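**Desk talk, Sirnley, Sun 22 July** (Kobina Mensah does intro, keep it short!!)

- start w/ the 28 desks. ask who works at a kitchen table. hands up
- light first, always. lamp in the middle, not off in a corner. mine was in a corner till May, headaches
- cloth: light color, bounces the lamp back at you. wash it. crumbs
- clock where you can see it wihtout turning your head. big digits. phone goes in drawer
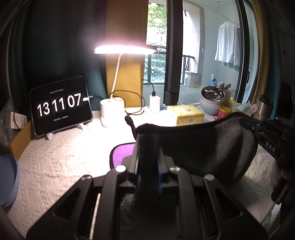 - old tablet on a stand does fine as a clock, don't buy one. flip digits nice and readable accross the room
- curtains: dark is ok if lamp is good. someone will argue, move on
- boxes against wall = ok for a week, then out
- plug the Premel handout, 112 copies, back table
- questions, 10 min max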